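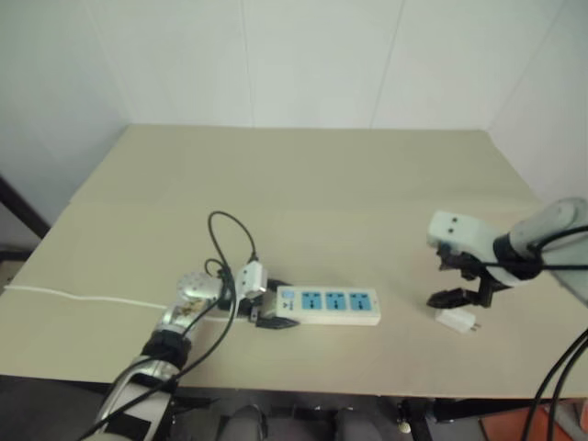

Dineo Radebe asked us in August why the evening classes in Woltgate started later than planned, and whether the money for them is still enough. Both points are answered in this report.

**Progress until December 2018**

The classes started with a delay of 8 weeks, as the lease for the rooms was signed late. Now 16 groups are meeting, with 265 adults on the lists. Bookkeeping and written English are full - for sewing we still have places.

**Money**

From the Valia grant, 2850 remains unspent. We ask for your permission to use it for textbooks and for the second teacher in the bookkeeping course.

**Next steps**

- Sign the new lease with Custeck
- Send you the attendance lists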